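# Claklow Kitchen Demonstration Kit

The Claklow kit is for people who want to teach a robot arm to do kitchen chores and have discovered that the robot would like to see it done first. You wear a head camera, you do the chore, and the kit turns what your hands did into something an arm can learn from. It won't turn the arm into a cook. We had a customer who expected that, and we gave him his money back.

**What's in the box**

- Head camera on a padded strap (one size, fits most foreheads)
- Recorder, belt clip and two batteries
- Claklow Desk software, for trimming and labelling
- A printed task book with 11 starter chores
- A cable that is always slightly too short, so we put in a second one

Peeling is chore four in the task book, and it is the one people ask us about most.
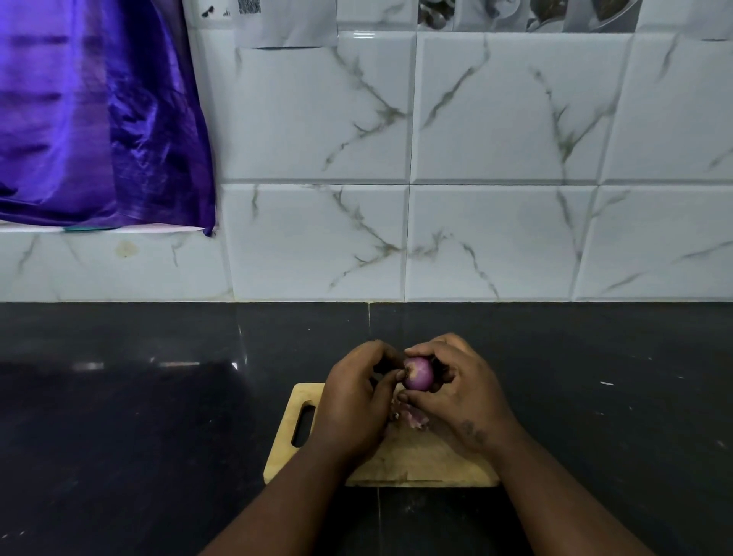 Onions are the best test of hand tracking we know. The skin tears where it likes, the thing rolls, and the fingers spend most of their time hiding one another. A small red one half out of its papery coat, with the right hand wrapped over the bulb and the left pinching near the root, gives the software very few fingertips to go on. Version 9 copes with this a good deal better than version 8, which used to lose a thumb and carry on regardless. Shiny worktops are fine too, and you needn't redecorate.

Fatima Chukwu wrote the task book and has strong views on pace. Her advice is to peel at the speed you would peel for your own supper. People who know they're being recorded slow down and become graceful, and the arm then learns to be slow and graceful, with dinner at midnight.
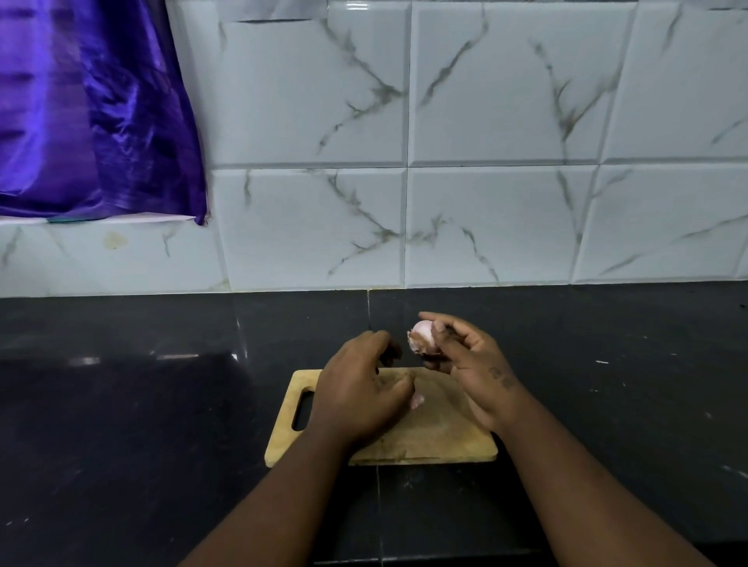 She also asks that you leave the fumbles in. A dropped bit of skin or a second go at a stubborn strip is worth keeping, and Desk lets you tag it as a retry with one key. Deleting it takes three keys and a confirmation box. We did that on purpose.

**Works with**

Arkoline and Drorkach arms straight away. Taşdemir arms need the adapter file, free from the downloads page. For anything else, write to Defne Kırmızıgül on the support desk before you order, and tell her which gripper you have.

**Price**

£2306 including delivery and a year of software updates. Onions not included.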